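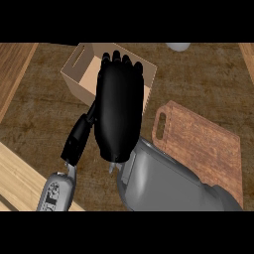 Bon, j'ai enfin pris le temps de configurer la main Prellis dans le simulateur Jetby, et je vous livre ma recette (testée le 19 avril, version 2) !

Commencez par importer les deux bras, puis fixez la main noire sur le poignet de celui de gauche. Ouvrez ensuite l'onglet Contacts et réglez la raideur des doigts sur 340 : au-dessus, chez moi, ça tremble affreusement. Ajoutez vos objets, le carton ouvert et la planche à découper par exemple, en laissant un peu de table libre entre la main et la planche.

Lancez la simulation doigts tendus, comptez environ 3 minutes de calcul, et enregistrez la pose avant de toucher au reste (je l'ai oublié deux fois, grrr).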